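**Ticket 437: Playoff pool standings wrong after the overtime game (Jastov league site)**

Status: open, then half closed, then open again. I'm keeping my notes in here so Sheila doesn't have to dig through my emails.

**First report**

Hi Cekora support! I run a hockey pool on your Jastov plan, with 50 entries this spring, and the standings have gone sideways. Our scoring is a point for a goal, a point for an assist, two for a goalie win and an extra 3 for an overtime winner. Up until last night it all added up. Then the late game went to overtime, and when I checked at breakfast the bonus had gone to every skater on the ice for the winning goal (including one poor guy on the losing side, which I have to admit gave me a good laugh over my coffee).

Sheila Rudd had two of those skaters and jumped from eleventh to second. She knows it's wrong, she emailed me herself, but she's asked me to take my time.

What I've tried so far:

- Logged out and back in, on the laptop and on my phone
- Hit "Recalculate round" on the commissioner page. The wheel spins for a bit and the same totals come back
- Turned the overtime bonus off, saved, turned it on again. With it off the totals are right (minus the bonus, obviously), so regular goals and assists are fine
- Checked the box score by hand against the league's own game sheet. The feed has the right scorer. It's only the bonus that's spread around

**Reply from support, pasted in**

> Thanks for the detail. Could you confirm which stats feed your pool uses, and whether any custom scoring rules were imported from a previous season?

**Me, same afternoon**

Feed is Cirberg, the default one. And yes, the rules were imported! I copied the whole setup over from last year's pool in March because I didn't fancy typing out the tie-breakers again. Last year we had a plus/minus category, which everybody hated and we voted out. I deleted it from the list before the draft, but I'm wondering now if a bit of it is still hanging around in the background, because "everyone on the ice" sounds an awful lot like plus/minus to me.

I made a test pool with no import, just me and a pretend entry called Marsden, same skaters, same bonus. Scores come out perfectly. So it's the import.

**Reply from support**

> That's very helpful. We've found an orphaned rule attached to your overtime category and removed it. Please recalculate the round.

**Me, evening**

Recalculated and the skaters are fixed. Sheila's back in eleventh where she belongs (her words). I posted the corrected standings to the pool and got a whole pile of thumbs up, plus one fellow who'd like his goalie looked at, and I'm sorry to say he's right. The winning goalie in that game has no points for the win. He had them this morning, so I think they went when the rule got pulled out.

I tried to attach the standings page to the ticket and the uploader told me my message was over 2,000 characters, so I trimmed it and tried again.

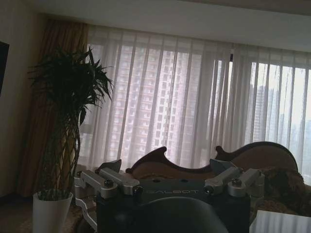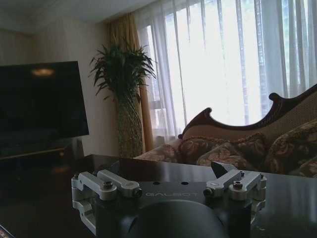 Anyway, back to the goalie. It's the one game only; every other goalie win in the round is still there, and toggling the category off and on does nothing. I haven't entered a manual adjustment yet. Last year I did that for a missing assist, and when the feed caught up he got counted twice and it took me half the second round to notice.

So, two questions for whoever picks this up next:

1. Can you restore the goalie win from your end, or should I go ahead with the manual two points?
2. Is it safe to leave the rest of the imported rules alone until the finals? The tie-breakers came over in the same import and I'd rather find out now than with a trophy on the line.

Next game is at 7 tonight, Eastern, and rosters lock at puck drop. I'll be near my phone until then. Please leave the ticket open!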